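Folding and Laundry FAQ – Bilturmont Guest Rooms
Last updated 03/09/2021 by Marjan Mousavi

These are the questions new housekeeping staff ask most in their first weeks. If yours is missing, write it on the sheet by the linen room door.

Where should I fold small cloths?
Fold them on the bed, once the bottom sheet is on and pulled flat. The side tables are too narrow, and the floor is never used. Hold a blue cloth at both ends and stretch it over the sheet before you make the first fold.

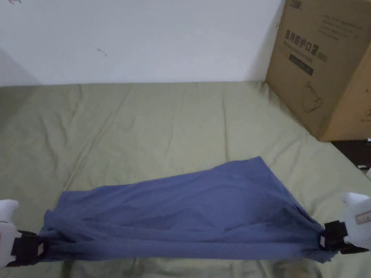

How many times is a cloth folded?
Three times. Fold it in half lengthwise, in half again, then once across. The finished cloth should fit the Akbari shelf baskets with the folded edge facing out.

What if the corners don't line up?
Open the cloth and start over. Older cloths have often shrunk more on one side – match the two long edges first and let the short ones fall where they fall.

Do the cloths need ironing?
No. Pull them straight while they are still a little warm from the dryer and fold them within the hour. Napkins are ironed, but those go out to Ostulach with the tablecloths.

What do I do with a cloth that has a worn edge?
Put it in the rag bin. A few loose threads can be trimmed, but a hole or a long tear means it no longer goes in a guest room.

Can two people fold together?
Yes, and for anything larger than a hand towel we prefer it. Each person takes one end, and both pull gently until the middle creases drop out.
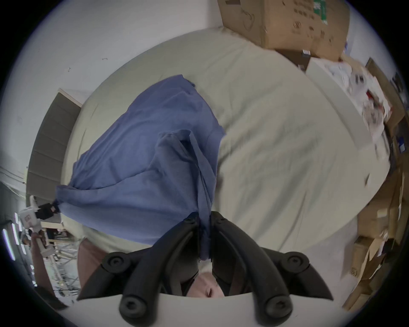
Blue cloth stretched over the bedsheet.

How many cloths are kept in stock?
We keep 200 on the shelves and 108 in the wash rotation. Tell Marjan if a shelf looks low.

Which detergent is used?
Mitell unscented, one scoop per load. Don't add softener, as it makes the cloths slow to soak up water.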